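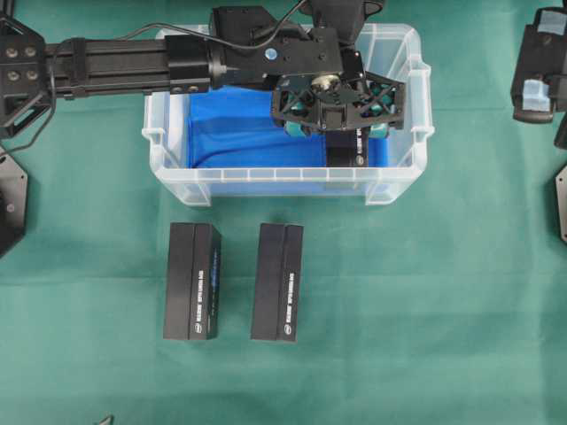 Open Afternoon at the Kenby Lab: Carton Handling with Two Arms

The February meeting of the automation section was held off site, at the Jaramillo building in Kenby, where the Jonus project has its bench cells. Doors opened at 1:30 p.m. and the cell ran until shortly after 4. Members who attended the spring visit will remember a single arm sorting machined parts from a tray. That cell has been taken down. The current one has two arms over a cloth-covered table and handles retail cartons.

The task is simple to state. Small black cartons, all of the same size, are moved one at a time between the tabletop, a clear plastic bin, and a clear acrylic rack. The bin is lined with blue cloth. Grip height, approach angle, and release point are set for each move, and the run is logged from the first motion to the last. A run ends when all the cartons are in their assigned locations or when the operator stops it.

Cartons were picked as the test item for practical reasons. They are light, the corners are square, and the lid is a separate part from the base. A grip that is too high pulls on the lid alone. A grip that is too low leaves the fingers close to the floor of the bin, where the cloth can be caught along with the carton. The usable band between the two is narrow, and much of the setup time in January went into finding it.

The fingers are open frames with triangular cutouts, and the contact surfaces are teal pads. The project team described the frames as a compromise between stiffness and weight. Earlier solid fingers were stiffer, but they blocked too much of the view from the overhead camera. With the open frames the top edge of a carton can usually still be made out through the finger during the last part of the approach. The pads are treated as a wear item and are changed on a fixed schedule. 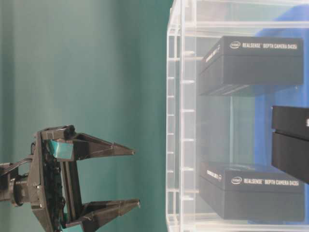
Work at the rack differs from work at the bin in one main respect: the approach is horizontal. At the bin the hand comes down from above and has free space on most sides. At the rack the fingers have to come in level, with the opening matched to the carton, and clear the front post on the way in and again on the way out. An error in height that would be harmless at the bin will put a fingertip into a shelf edge. The team therefore runs the rack approach in two stages, with a stop short of the rack where the height is checked, followed by a slower straight move.

Clear acrylic also makes trouble for depth sensing. Panels return light at some angles and pass it at others, and a carton seen through a panel may have a reflected copy close by. The present method does not try to measure the acrylic. The position of the rack is entered by hand at the start of the day and treated as fixed, and only the cartons are located from the camera data. Several members asked whether strips of matte tape on the posts would be a better answer. Tape was tried and gave good results, but the team wants to keep the rack unmodified for the time being. Most of the customer fixtures they expect to meet will not be taped either.

The blue cloth was chosen for contrast. Black cartons on the bare floor of a clear bin were hard to separate from their own shadows in the lower corners. A saturated lining gives a clean outline at the base of the carton and softens the set-down. The drawback is that folds build up over a long session. One fold under a carton is enough to tilt it, and a tilted carton shifts the next grip. The operator smooths the lining between runs, and this step is now on the written checklist. 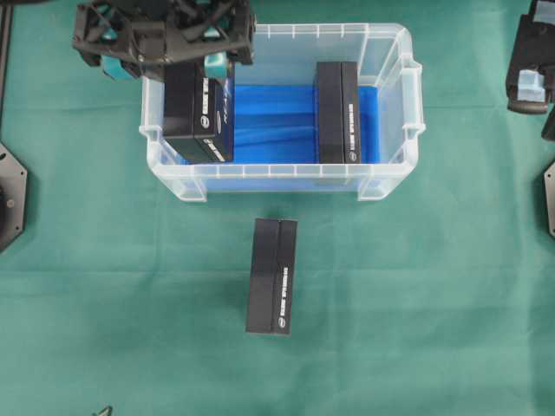
Cartons in the lined bin and on the table, Jonus cell, Kenby.

Four runs were made for visitors. Three went through without intervention. In the remaining one the operator stopped the cell by hand after a carton was released slightly high and came to rest against the wall of the bin. The log was saved, the carton was reset, and the next run was started from the beginning. The team does not restart from the middle of a sequence, which keeps the records comparable at the cost of some time.

Counting the preparatory work, the cell has now logged nearly 800 moves with this set of cartons. The team keeps the same cartons in use for as long as they hold their shape. Wear shows first at the lid edge. When a lid no longer sits flush the carton is withdrawn, and the grip settings are rechecked with its replacement before logging resumes. 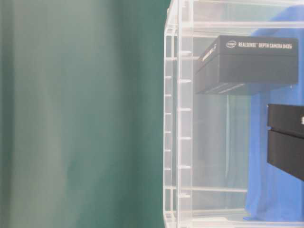 Questions afterward were mostly about spacing. Cartons in the rack are offset from one another, and the gap the fingers need on either side limits how tightly the shelves can be filled. With the present fingers, density is set by the hand more than by the shelf pitch. A thinner finger is being drawn up and should be ready to test before summer. It will have the same pads, so that results can be compared with the existing log.

There was also a short discussion of coordination between the two arms. At present they take turns. Each arm has its own zone, the area over the middle of the table is shared, and an arm must be clear of the shared area before the other may enter. Overlapping motion has been run in simulation only. The team would not give a date for trying it on the table.

Clarus, which lent the section its projector and recording equipment for the afternoon, will keep a copy of the slides. Members who want the checklist or the finger drawings should write to the section office and mention the Jonus cell. Parking at the Jaramillo building is limited to the rear lot, and the side entrance is locked after 5 p.m.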